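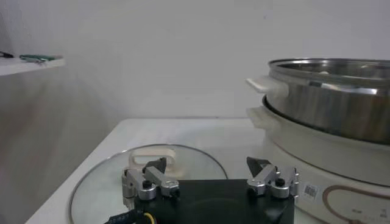

Lundisard Hall Scholars' Kitchen Club

Scholarship money and the weekly shop

Be wary of anyone who says bulk buying always saves a student money. Our award pays £174 for food in August, and a 20 kg sack of rice eats into that fast. Buy 2 kg and finish it.

Cooked rice keeps a day in the fridge, whatever the Loma forum claims. Freeze the rest flat – 6 portions fit one drawer. As for "miracle" storage tubs, a clean jam jar does the job.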